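Sat 27 March
3 min read

Gripper comparison, socket task, second session

Today I continued with the Vullow gripper on the small arm. The Clalo stays on the shelf until Lok-yiu Fang finishes the new adapter plate. I wanted to know if the Vullow fingers can hold a thin tool steady near the CPU socket without touching the retention frame.

Setup: old server board in its case, processor still in the socket, old paste not cleaned. Controller is the Wan, firmware not changed since September. Grip force limit at 600 in controller units, later 1000. I don't trust these units, they are not newtons and the manual does not explain them.

Runs 1 to 418 of the log are from last session and should not be mixed with today. Today starts at 419.

With 600 the tool turned slowly between the fingers when it met resistance. I saw it first in the joint current and only after that in the wrist camera. With 1000 it did not turn, but the fingers open late after release, and twice I had to send the open command again. I wrote this to Yao-tsung Ng, maybe he knows this delay from the Cirneler tests.

Wrist camera: exposure is still too high on bright parts. I lowered it one step and the paste stains on the heat spreader became easier to see, but the black slots became too dark for the edge detector. I put it back. A small ring light would help, but there is not much space beside the finger.

The approach from the lower side of the socket is the best I have found. The perforated finger comes in at an angle, and the tip rests on the lower edge of the heat spreader.

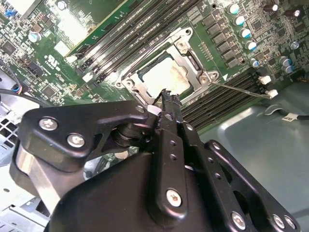 Jolanta Zawadzka thinks the force is the wrong thing to change. She would put a rubber pad on the fingers, go back to 600, and repeat the same approach before anybody blames the controller. She also asks that the Clalo gets exactly the same tool, otherwise the comparison has no value.

I agree with the second point. For the pad I need to measure the gap again, because the open width is already small.

To do:
- pad, 1 mm, ask I-hsuan Tu where the sheet is
- save the approach pose under a new name
- log the release delay separately

Stopped at run 1031. Arm parked, power off.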